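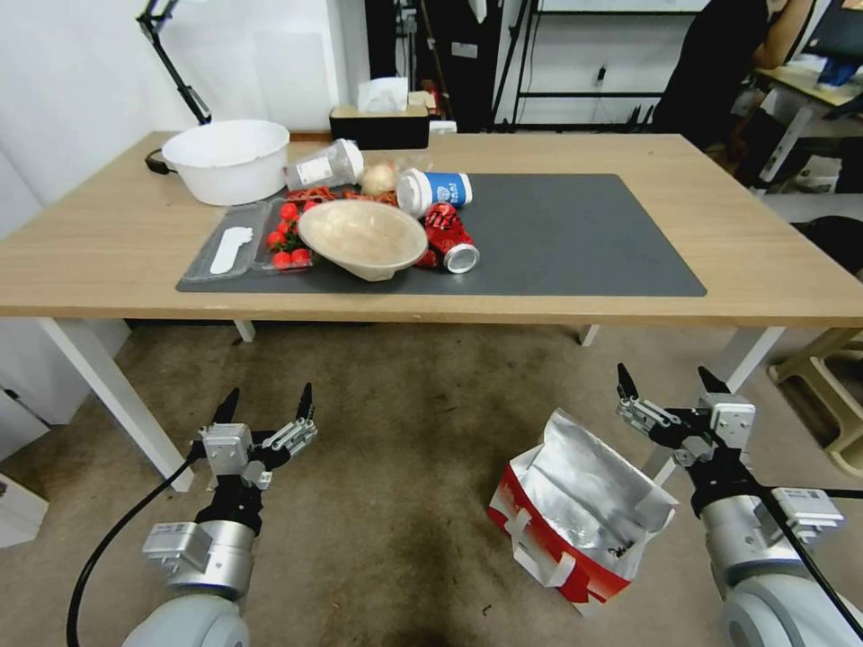
Kitchen waste sorting: changes from September

The organics stream at the Mermont depot failed its contamination check twice over winter. The limit set in the processing contract with Gadier is 31 kg of foreign material per tonne. Loads above that are downgraded and go to landfill at the full gate fee, which is charged back to the buildings on the run. Most of what was pulled out at the picking line was food still in its packaging, followed by drink cups and cutlery.

The rules below apply to all tenancies on the Condirau and Bhuiyan sites.

Organics (green lid). Fruit and vegetable scraps, meat, bones, bread, rice, coffee grounds, tea leaves. Food must be taken out of any wrapper, tray or net before it goes in. Stickers on fruit are tolerated up to a point but should be peeled off where practical. Tea bags are no longer accepted, as many are sealed with a plastic that does not break down in the 40 days the material spends in the tunnels. Tear the bag and empty it.

Containers (yellow lid). Aluminium and steel cans, glass bottles and jars, rigid plastic bottles and tubs. Crushed cans are fine at this depot - the eddy current separator picks them up either way. Do not push small items inside cans. Lids go in separately if they are wider than a jam jar lid. Smaller ones go in general waste.

Paper (blue lid). Office paper, newspaper, flattened cardboard. Paper cups are excluded, including those marked compostable. The lining has to be separated in a pulper that Mermont does not have. Greasy pizza boxes can be torn in half, with the clean lid going in the blue bin and the base in general waste.

General waste (red lid). Cups, plastic cutlery, soft plastics, cling wrap, broken crockery wrapped in newspaper. Plastic spoons and forks are too small and too light for the sorting screens and end up in the glass fines.

Caddy liners. Use only the liners supplied from the Bhuiyan loading dock. They come in rolls of 100. Supermarket bags labelled degradable are not equivalent and will be treated as contamination. Newspaper is an acceptable substitute.

Bin capacity. Green-lid bins in the basement are being changed from 240 L to 120 L, as the larger size was exceeding the safe tipping weight when full. Collection goes to three times a week to compensate. Bins must be out of the cages by 6 am.

Buildings that stay under the limit for the quarter will have the $400 surcharge removed from the next levy notice. Results by building will be posted beside the goods lift - the winter figures are already up.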